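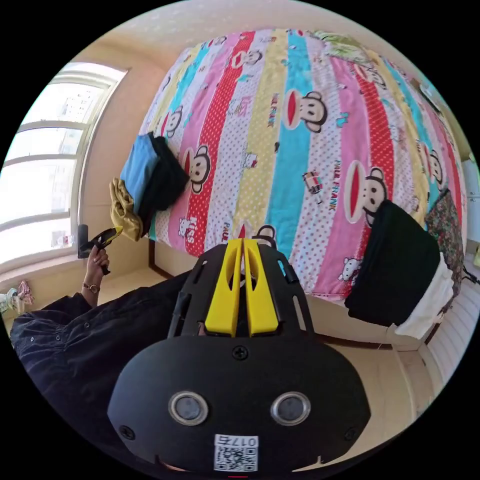

Folded clothes on a monkey-print duvet.

Zarkden Tennis Ladder: Frequently Asked Questions

Welcome, and thank you for taking an interest in our little ladder! We get a lot of the same questions at the start of every season, so we've gathered them up and answered them as fully as we can. If yours isn't in the list, write to Tahira Rana at the ladder desk and she'll get back to you, usually the same evening.

What is a tennis ladder, anyway?

It's a running list of players, with the strongest (in theory) at the top. You move up by challenging somebody above you and beating them. There's no draw, no knockout round and no finals weekend, so losing a match doesn't send you home. You just stay where you are, or slip a little, and arrange another one. Plenty of our members had never played a competitive match before they joined, and a few of them are now alarmingly hard to beat.

How good do I have to be?

If you can get a serve in more often than not and keep a slow rally going for a few shots, you'll be fine. We do ask that you know how to keep score, including tiebreaks, although your opponent will almost certainly help you out if you get lost in the middle of one. We all do it. Kosmas Margaritis, who has been on the ladder longer than anyone, still calls the score backward when he's tired.

Is there a minimum age?

Yes, 16. Younger players are very welcome at the Kouris junior sessions, which have their own coaches and their own sign-up page.

What does it cost?

The season fee is $20 per player, and it covers your place on the ladder and the end-of-season picnic. It does not cover court time. You and your opponent split that between you, and the usual custom is that the challenger books the court and the other person brings a fresh can of balls. You're free to settle it some other way, of course, as long as you both agree before you start.

Where are matches played?

Most are at Rimau Park, on the hard courts behind the parking lot. The two courts nearest the gate have lights and the others don't, so please check what you've booked if you're planning an evening match! You can also play anywhere else that suits you both. We've had ladder matches on clay, on somebody's aunt's private court, and once at a hotel two hours away when both players happened to be at the same wedding.

When does the season run?

We start in April and close the ladder at the end of September. New players can join at any point before the last month. If you join late you'll start at the bottom like everybody else, but a good run of challenges can move you up faster than you might think.

Who can I challenge?

Anyone up to four places above you. If you win, you take their spot, and they and everyone between you move down one. If you lose, nothing changes. You can't challenge the same person twice in a row – play somebody else first, please, and then go back for your rematch.

Can I say no to a challenge?

You can turn down one challenge a month with no explanation needed. After that, a refusal counts as a loss, unless you're injured or away and have marked yourself as such. We try to be kind about this. If life gets complicated, tell Tahira and she'll freeze your place for up to three weeks, and we won't ask you for a doctor's note or anything of that sort.

What format do we play?

Best of three sets, with a regular tiebreak at six games all. In place of a full third set you may play a match tiebreak to ten points, and most people do, particularly in July when the courts are baking. If you both fancy a full third set, go right ahead, but agree on it before the first serve. We've had one or two long conversations at the net about this and we'd like not to have any more.

Who makes the line calls?

You call your own side of the net and your opponent calls theirs. If you aren't sure, the ball was good. Please make your calls promptly and loudly enough to be heard (a raised finger is nice, too, on a windy day). Should the two of you disagree about the score itself, go back to the last score you both remember and carry on from there.

What happens if it rains?

If the match has started, write down the score, the server and who was at which end, and pick it up again within 13 days. If it hasn't started, just rebook. Please don't play on puddled courts, even if you're a set up and feeling wonderful.

My opponent is late. How long do I wait?

Fifteen minutes is fair, and a phone call is fairer. After that you may claim the match, though most of our players would much sooner find another date.

How do I report a score?

The winner enters it on the Plorell page by Sunday night, and the ladder is redrawn first thing the next morning. You'll need both players' names, the set scores and the date you played. If you spot a mistake, send a note to Markos Kourkoulas, who looks after the page and can fix most things over a cup of coffee.

I don't know anyone. Will I find people to hit with?

Very likely! We have a hitting list for members who'd like to practice without anything riding on it, and you can ask to be added when you sign up. Say whether you prefer mornings or evenings, and whether you'd play doubles. There's a doubles ladder, too, smaller and a good deal noisier, and Vasiliki Chrysikopoulos will gladly help you find a partner for it.

Do I need special shoes?

Proper tennis shoes with non-marking soles, please. Running shoes are built for going forward, and tennis asks you to stop and shuffle sideways all afternoon, so your ankles will thank you.

How do I join?

Fill in the form on the sign-up page, pay your fee, and look for a welcome email with your starting place and the phone list. It sometimes lands in the junk folder, so check there before you write to us.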